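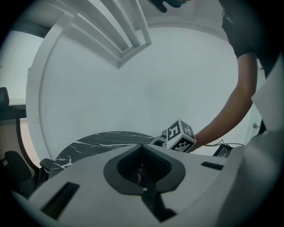
Namville Burglary Reports

Version 2. Maintained by Hiếu Tôn and Thoa Tiêu.

What this is

A table of 1,872 burglary and attempted burglary reports taken by the Namville police and released under a public records request. Each row is one report. The department sent the reports as scanned pages, and we typed them into a single file. Car break-ins are not included unless the car was inside a garage.

Files

reports.csv holds the main table.
codes.csv explains the offense and status codes.
changes.txt lists corrections made after the first release.

Main columns

report_id: our own number, not the department's case number.
month_reported: the month the report was taken. Exact days are left out.
block: street and hundred block, with the house number removed.
premises: house, apartment, shop, storage unit, garage or other.
entry: forced, unforced, attempted or unknown.
loss_claimed: dollar value given by the person reporting. Blank means no figure was written down. Zero means the officer wrote zero.
status: open, cleared by arrest, cleared other, or unfounded.
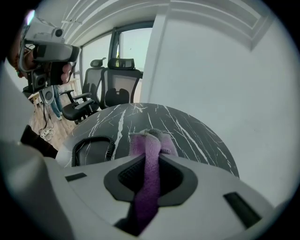 A purple cloth between the two fingers of a hand-held gripper.

How it was typed up

Thoa Tiêu typed the first batch from paper and Hiếu Tôn did the rest from scans. We then pulled 200 reports at random and typed them a second time without looking at the first copy. Most of the differences were in the entry column, where officers use "pried" and "forced" loosely. The rule we settled on is in codes.csv. Eight reports could not be read well enough to code and are marked unreadable in every column except report_id and month_reported.

The Dikero evidence system, which the department used for part of the period, cut off long property lists. Loss figures on those reports may be low. They have a 1 in the column dikero_flag.

Known problems

A report is not a conviction. Some of these were later withdrawn or found to be mistakes, and the status column shows only what was on file when the pages were copied.
February is thin in the earliest year. The records clerk told us a box was missing, and we have not been able to get it.
Reports from the Đỗ Street storage units were sometimes filed as one report for several units. We left them as one row.
Nearly 1,000 rows have no time of day. Please don't use hour_reported to say when burglaries happen.

Privacy

Names of victims, witnesses and suspects were removed before release. So were serial numbers, phone numbers and anything in the narrative that described a medical condition. If you find something we missed, write to us before posting it anywhere. 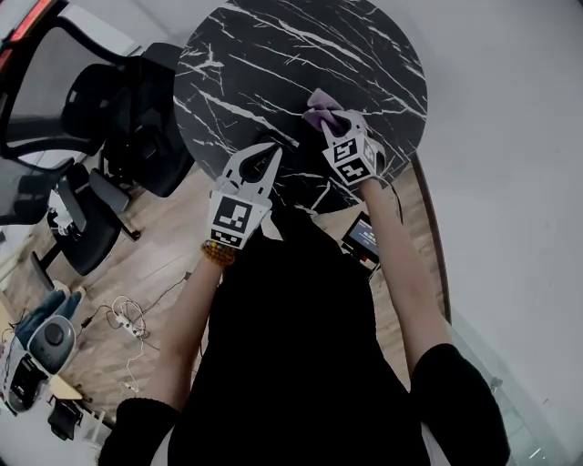 Gromport, December 2, 2024

Version 2 fixes the premises codes for shops with apartments above them. In version 1 these all went in as apartments. They now go by the part of the building that was entered, and where the report doesn't say, premises is set to other. Row order has changed as well, so match on report_id if you are updating older work.

License

Free to use and share with credit to both maintainers. Please name the version you used.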